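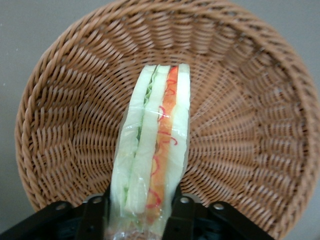

Black box theater

A black box theater is a plain room, usually square or close to it, with dark walls, a flat floor and no fixed stage. The seats go wherever the director wants them, and so does the play. I've been keeping this page for our local drama wiki for a while now, and I'll say up front that I love these rooms more than any gilded opera house (you'll have to forgive a little bias!).

Origins

People have been putting on plays in bare rooms for as long as there have been plays, so I'm wary of anyone who gives you one birthday for the form. What we mean by the term today mostly grew up in the twentieth century, when designers got interested in simple spaces and flexible lighting. By the 1960s and 1970s, colleges and small companies were taking to the idea in a big way. It was cheap, for one thing. You could take over a storefront or an old cafeteria, paint it black, hang a few lights and open a show.

Layout

The most common setups are these, and most rooms can manage all of them with a day's work and some sore backs.

End stage: the audience sits on one side and looks at the actors on the other. It's the closest thing to a regular theater, and it's where nervous directors tend to start.

Thrust: seats on three sides. Good for Shakespeare, tough on anyone who likes to hide behind a sofa.

In the round: seats on all sides, with aisles for entrances. Tall furniture is a menace in this one. I once spent most of a second act looking at the back of a wardrobe.

Alley, or traverse: two banks of seats facing each other with the play running down the middle. This is my favorite by a mile, and I'd send anybody who thinks theater is stuffy to see a family argument played this way, with strangers' faces right across from you the entire time.

Lighting and sound

Most black boxes have a pipe grid overhead, or a tension wire grid if there was money around when the place was built. The grid covers the whole room, so lights can be hung over any spot on the floor. The hard part is keeping them out of people's eyes. With seats on more than one side, a lamp that flatters the lead actor will happily blind the third row, and steep angles are the usual fix.

Sound is trickier than it looks. Heavy black drapes soak up echo, and actors trained in big halls often come in far too loud for the first few rehearsals -- a whisper really does carry in here.

Two local rooms

The Gendora is the older of the pair. It seats 50 on risers that roll (well, they used to roll), and it has kept its doors open through two changes of landlord. The lobby is tiny, so everybody ends up chatting on the sidewalk at intermission, cast included if the show has a long break for them.
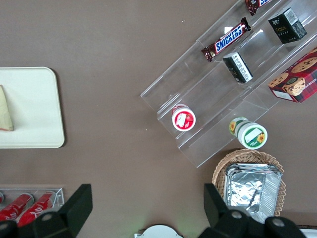
The Brelilex is bigger and a lot fancier, with a proper booth and a lighting grid of 24 circuits. I saw Kong there in July, a two-hander about a pair of brothers closing up their late father's bowling alley, staged traverse so that the playing space became the lane. No giant apes, in case you were wondering. The follow-up by the same company, Ako, opened on 10/11/24 and went in the round, with hardly any set beyond a bench and a kitchen door that stood all by itself. I thought the door was overused, but the friends I went with loved it, and we argued about it all the way to the parking lot.

Criticism

Not everyone is a fan. Designers complain that the black walls have become a habit of their own, and that a room meant to be anything often gets set up the same way year after year. There's truth in that. Moving risers takes time and people, and small companies are short on both. Sightlines can be rough, the chairs are often terrible, and latecomers sometimes have to cross the playing area to reach a seat.

See also

Arena stage
Found space
Studio theater
Thrust stage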